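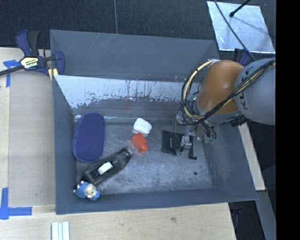 Gokemham's bulky waste charge will rise to £14 an item from July, and the town has responded in the traditional manner, by arguing about what an item is. A wardrobe is plainly one. A wardrobe with its doors taken off to get it down the stairs has, until now, been three. Smaller stuff of the kind found at the bottom of any household's clear-out, a padded oval, a long dark tray, a little figurine, a small white container with rounded corners, has never counted as bulky at all and will go on not counting, however much of it there is. The council's new guidance runs to 60 pages and has a section on headboards.

The booking line opened at eight in the morning and was engaged by five past. By the end of its first week it had taken 533 calls, of which the council says most were "general enquiries", a phrase covering everything from the price of a mattress to one resident's views on the ring road. Callers held for up to 480 seconds, according to the council, which gives the figure in seconds and leaves the public to do the sum.

Under the old scheme, households could put out two large objects a year free of charge, provided they were on the kerb by six and did not block the pavement. The free collections have gone. In their place is a system of stickers, sold at the library and the leisure centre, one to be fixed to each object "in a prominent position". Stickers are not refundable. Nor are they transferable between objects, although the guidance does not say how anyone would know.

The contract has gone to Folis, a haulage firm based in Rirkunport, which already empties the town's bottle banks and is remembered in Mill Lane for doing so at ten to five in the morning. The firm said it looked forward to building on its existing relationship with residents. Residents of Mill Lane said they would be in.

Sofas are the sore point. A corner sofa that comes apart is to be charged as a single item if presented assembled and as separate items if not, so it pays to carry it out in pieces and put it back together on the grass verge. The council accepts that this may lead to "some outdoor assembly" and asks that it be done before dark.

Traders have had a better month. Đinh, the upholstery shop beside the bus station, has a card in the window offering to re-cover dining chairs for less than it costs to have a set of them taken away, and reports a waiting list into the autumn. The hardware shop opposite has sold out of saws.

Opposition councillors have warned that the charge will lead to fly-tipping on the common, where a bath has stood since last winter. The council pointed out that the bath predates the new policy and cannot fairly be blamed on it. It will be removed once it has been established which department owns the grass underneath.

Stickers go on sale at the library desk from the last week of June, between ten and four, closed for lunch. Existing bookings will be honoured at the old rate. Pianos are dealt with separately, on page 41, and anyone with one is advised to ring.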